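Barano-users mailing list archive
Subject: Re: [barano-users] wrist view vs. fixed view, sim clutter set
From: Regula Zaugg
To: barano-users
Date: 8/29/23

Bradley Hollis wrote:
> I reran your view ablation with the released configs and I can't
> reproduce the gap between wrist-only and fixed-only. With both
> views on I match your number. With wrist-only I land well above
> it. Two questions. Are the wrist renders using the same shadow
> settings as the fixed ones? And is the object scale drawn once
> per scene or once per episode? The config reads as if it could
> be either.
>
> Also, does anyone have the Protbridge importer working with
> the current asset pack? Mine drops the texture paths.

Bradley,

Scale is drawn once per episode. The key in the config is misnamed: scene_scale is left over from the Mondal version, where an episode and a scene were the same thing. If your loader caches it per scene, you are training on far fewer distinct object sizes than we did, and that alone would change the wrist-only result. A policy that sees the object at close range with no reference next to it has little to go on for absolute size. Fix the scale per scene and it can memorize it.

Please check this before anything else. The log should print a new scale value at every reset. If the value repeats, set resample_on_reset to true.

Shadow settings are the same for both cameras in our runs. Shadow map resolution is low and we left it low on purpose. Domenica Lüthi tried soft shadows in March and the policy trained on them did worse on the held-out lighting set, 4 points on wrist-only and within noise on fixed-only. We did not follow it up. My guess is that hard shadow borders act as a crude augmentation, but I have no experiment that separates this from the change in overall brightness.

Numbers for the runs in question, so we compare the same thing. Training set is 3364 episodes. Evaluation is 988 episodes with unseen object placements. Each condition is the mean of 15 seeds. If you ran fewer seeds, the wrist-only condition is the one that will move, and two of our own seeds were high enough to look like yours.

One more possible cause. The objects in this set are low-polygon meshes and they are scaled independently, so a rifle can end up much smaller than a laptop on the same table. In the fixed view the policy can use the other objects for comparison. In the wrist view it often can't. Wrist camera first, then the fixed one:
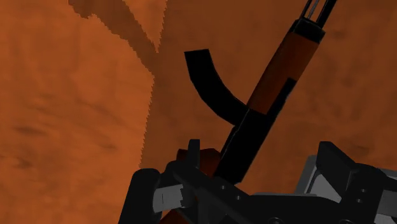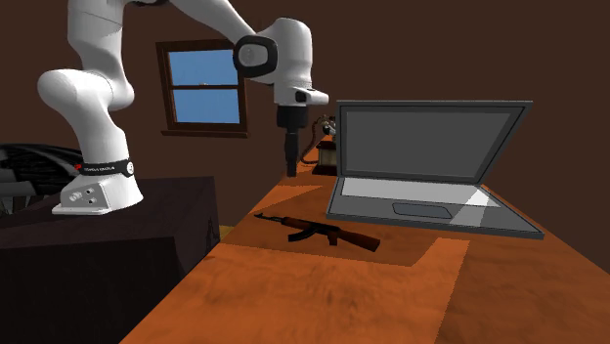

If your wrist crops include more of the tabletop than ours, look at the field of view in the camera file. The default was widened after we froze the configs, and the release script does not pin it. I have a patch that does. Blažena Paulík is reviewing it and it should be in the next tag.

On the importer: it works for me with the old asset pack only. The new pack moved the textures one directory up and the importer resolves them relative to the mesh file. A symlink gets you past the path error. The materials still come in with the wrong roughness, which matters for metal objects and for very little else. Regula Lüthi maintains that part and I have copied her.

Could you send me the per-seed results instead of the mean, plus the first few hundred lines of one training log? The commit hash of your Dillska checkout would help too. The action filter changed its default cutoff between the last two tags, and I would like to rule that out before I rerun anything on our side.

Regula Z.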